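Careers > Open positions > Engineering > Standards and Compliance

Work Practice Engineer, Dual-Arm Assembly Cells

Zesteck Assembly Systems, Brandholm site. Reference 223. 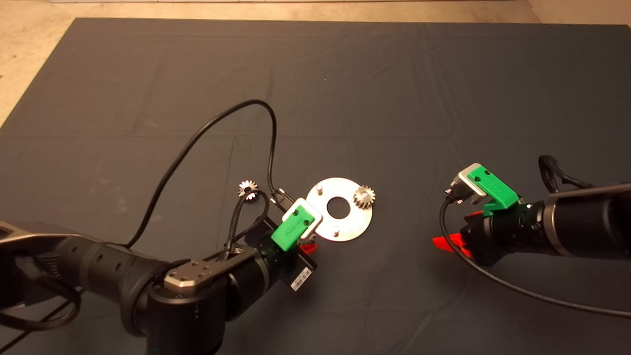 Gear and plate assembly at a dual-arm station, Brandholm.

Zesteck is hiring one engineer to write, test and maintain the operating rules for its dual-arm assembly stations. The post is full time and permanent, based at Brandholm, with a start in September. It reports to Adelino Neves, Head of Process Standards.

Background

The Brandholm site runs 12 dual-arm stations on small-part assembly: gears, pins, plates and similar metal components. Operators guide the arms through a task, the motion and camera data are stored, and the recorded runs are used to develop automatic assembly programs. The stations were brought into service over several years by different teams, and each team wrote its own instructions. The present rule set, known in house as the Wollon Handbook, merges those instructions into one document of 210 pages. It contains duplicate clauses, conflicting limits and a number of steps that no longer match the equipment. The new engineer will be responsible for the second edition.

What the work consists of

Most of the job is done at the station. Approximately half of each week is spent watching setups and runs, checking what is done against what is written, and correcting one or the other. The remainder is drafting, review and training.

Duties include:

- Rewrite the setup, run and shutdown procedures for all stations in a single format, with one owner and one revision number per procedure.
- Set and document speed and force limits for shared work areas, where both arms can reach the same part.
- Define cable routing rules for wrist-mounted cameras, including slack length, strain relief and a check of the full range of motion before each session.
- Define the work surface check: mat flat, tools removed, only the parts listed on the job sheet present.
- Maintain the inspection schedule for gripper fingers and printed camera mounts. Printed parts are treated as wear items and are logged by batch.
- Review risk assessments when a part, gripper or fixture changes, and decide whether the change needs a new assessment or an amendment.
- Investigate contact events and near misses. The written finding is due within two working days and goes to the station lead as well as to management.
- Train new operators on the rules and sign off their first supervised sessions.
- Answer questions from customer auditors. Mahasneh, our largest client for gear subassemblies, audits the site twice a year.

The engineer has authority to stop any station. A stopped station is restarted only after the engineer or the Head of Process Standards has signed the release form.

Open items at handover

Applicants should know what they would inherit. The action log holds 1,309 closed entries and a smaller set of open ones. The open entries fall mainly under three headings. The first is reflective parts: polished metal can wash out in the camera image, and the lighting clause gives no measurable limit. The second is part placement. Some job sheets give a start position for every loose part and others give none, so runs recorded under the same task name are not always comparable. The third is the definition of a "failed run." Two departments use different definitions — this has to be settled before the second edition is issued.

Requirements

- Degree in mechanical, electrical or industrial engineering, or equivalent experience on the shop floor.
- Four years or more working with industrial or collaborative robot arms, at least two of them with responsibility for safety or procedures.
- Working knowledge of ISO 10218 and ISO 12100.
- Practical experience of risk assessment in which you were the named author.
- Clear technical writing in English. Applicants invited to interview will be given one page of the current handbook and asked to revise it.

Useful but not required: experience with remotely guided arms, camera calibration, document control software, or fine assembly by hand. We do not require programming, although an engineer who can read a log file will save time.

Conditions

The standard week is 38 hours. Station hours are 7:00 a.m. to 4:30 p.m., and the engineer sets a personal schedule within them. There is no night work. Safety shoes and prescription safety glasses are supplied. The work involves standing for long periods and handling small parts. Applicants who need an adjusted bench height or other changes to the work area should say so at any stage — the stations can be raised and lowered.

How to apply

Send a résumé and one sample of a procedure, work instruction or technical rule that you wrote. Remove any confidential content first. A cover letter is optional and should not exceed one page. Quote reference 223 in the subject line.

Technical questions about the post go to Bilal Rawashdeh, station lead, who will also conduct the site part of the interview. Interviews take half a day and include one hour at a station during normal operation. Travel costs within the country are paid on presentation of receipts.

Applications are reviewed in the order received, and the listing is removed when the post is filled.

Related openings
Robot Station Operator, Brandholm
Metrology Technician, Small Parts
Document Controller (part time)
Fixture Design Engineer

Contact Recruitment | Privacy | © Zesteck Assembly Systems | Back to top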